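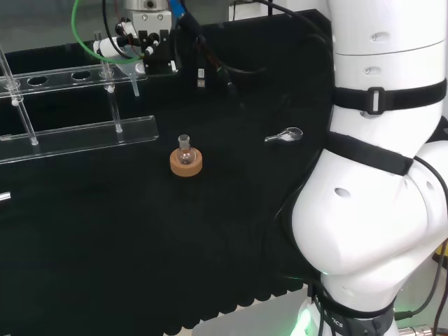 About Skerkgate

Hi, I'm Jeanine Verhoeven, and Skerkgate is my newsletter. I write it from a converted sun porch with a space heater under the desk and two monitors, one of which is mostly for annual reports. If you've landed here from a forwarded issue, welcome! Pull up a chair.

I write for people who buy their own stocks and plan to hang on to them for a good long while. Mostly that means smaller companies that pay a dividend: regional water utilities, a label printer, a couple of trucking outfits, the odd maker of valves and fittings. I like reading about valves. My kids have stopped asking.

How I got into this

I spent 22 years in the accounting department of a packaging company, closing the books every month and explaining to people upstairs why the freight number was what it was. Somewhere in there I joined an investment club that met in the back of a pancake house. We each put in a little every month and argued over it for two hours. I was wrong a lot (I talked the whole table into a mattress chain, and they still bring it up), but I found out I liked the homework more than the pancakes.

When the club wound down, a few members asked if I'd keep sending my notes. I typed them up, called the thing Skerkgate after the lane my grandmother lived on, and mailed it out. Today there are 300 paying subscribers, plus a free list that gets the short version. I'd be happy if it stayed close to that size, since I answer the mail myself and I'm a slow typist.

What you get

One main issue a month, out before the market opens, usually with my coffee ring on the first printout. Each issue takes one company and goes through it the way I would if I were putting my own money in: where the cash comes from, what it owes and when that's due, who runs the place and how they get paid. Then I say what price I'd be willing to pay, and quite often that price is well under the one on the screen.

There's also the Fonimton List, my running list of 85 companies I follow closely enough to have an opinion on. It gets a full going-over every June, when I read everything again from the top and toss out whatever I've lost interest in or no longer understand. Companies do fall off and come back. One of the water utilities has been on and off three times now, and I have no hard feelings.

Subscribers can get at the old issues too, including the mattress one. I left it up on purpose — go ahead, enjoy it.

How I work

I read the filings first and the press release last. I keep my own spreadsheets, with ten years of numbers typed in by hand, and I trust my typing only after I've checked it twice. I don't do price targets for next quarter and I don't trade options. I'm not your financial adviser either, so please don't bet the house on something I wrote in my slippers.

If I own a stock I'm writing about, I say so in the first paragraph. I don't buy or sell it for a week on either side of the issue. Companies don't pay me, and I don't run ads.

A word about the names

People ask about Firkomow and Baek. Firkomow is the little company that Skerkgate belongs to on paper, so that's the name you'll see on your card statement. Please don't call your bank! Baek is the members' message board, where the talk is about payout ratios on a good day and tomatoes on a slow one.

Getting in touch

Just hit reply to any issue and it comes to me. Corrections go to the top of the pile, and I print them in the next issue with your first name unless you'd rather I didn't.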